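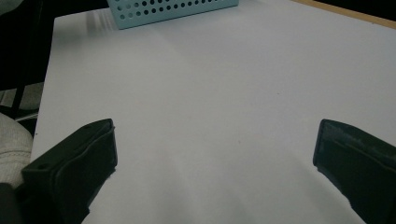

4. Using the desk top day to day

4.1 Before you start

Leave the Bekus desk to stand for 12 hours after the legs have been fixed (see section 3). Check that both cross-bolts are tight and that the desk does not rock. If it rocks, go back to step 3.7 and adjust the feet.

You will need:
The basket from the accessories box
2 soft cloths
Washing-up liquid
A pencil
The four felt pads on the backing sheet

4.2 First clean

1. Brush off any loose dust with a dry cloth. Packing dust is gritty, so lift the cloth and shake it out instead of pushing the dust back and forth.

2. Put a few drops of washing-up liquid in a bowl of warm water. Wring the second cloth out well and wipe the white surface from the back to the front.

3. Dry the surface straight away. Pale streaks can be reflected light or dried soap. Look from low down at the side of the desk, then move your head. Reflections move with you and soap marks stay where they are.

4. Small dark specks can usually be picked up with a damp fingertip. If one will not shift, lay the damp cloth over it for a minute or two and try again.

Caution: do not use scouring powder, wire wool or the rough side of a sponge. They leave shiny patches on a matt surface and these cannot be repaired.

4.3 Placing the basket

The light-blue basket with the round holes is meant for pens, chargers, notebooks and other small items. It can go anywhere on the desk, but most people find it handiest towards the back, where it leaves the working area clear.

1. Turn the basket upside down and wipe the base.

2. Peel the felt pads from the backing sheet and press one on near each corner. Hold each pad down while you count to 8.

3. Turn the basket the right way up and set it down at the back of the desk. A slight angle towards your chair makes it easier to reach into. Left-handed users may want it angled the other way.

4. Sit down and reach for it with your elbow resting on the desk. If you have to lean, bring the basket forward.

5. When you are happy with the position, make a light pencil dot at one corner so that you can put it back after cleaning. The dot will wipe off later.

Note: lift the basket to move it. Grit gets caught in the felt and will scratch if the basket is dragged – this is the most common cause of marks on returned tops.

4.4 Loading the basket

Put heavy items in first. Do not load it with more than 2 kg, and do not stand drinks in it, as spills will run out through the holes and collect underneath.

Thin leads can be passed through the holes. Plugs will not fit, so feed the bare end of the lead through from the outside where it has one, or bring the lead over the rim. Never cut or enlarge a hole.

4.5 Weekly care

1. Lift the basket off and empty it.

2. Wipe the white surface and dry it.

3. Rinse the basket under the tap and stand it on a towel. Clear the holes with a soft brush if fluff has built up. Let the felt pads dry fully before you put it back.

4. Wipe along the front edge of the desk, where hands and sleeves rest.

Caution: ink from marker pens should be wiped up at once. After a day it may leave a faint stain even when the colour has gone.

4.6 Spare parts

Felt pads are sold in packs of 8, part code Grudo 7. For other parts, write to Hui-mei Kao at the Bekus spares desk and give the number printed on the underside label.

Section last revised Jun 23, 2025.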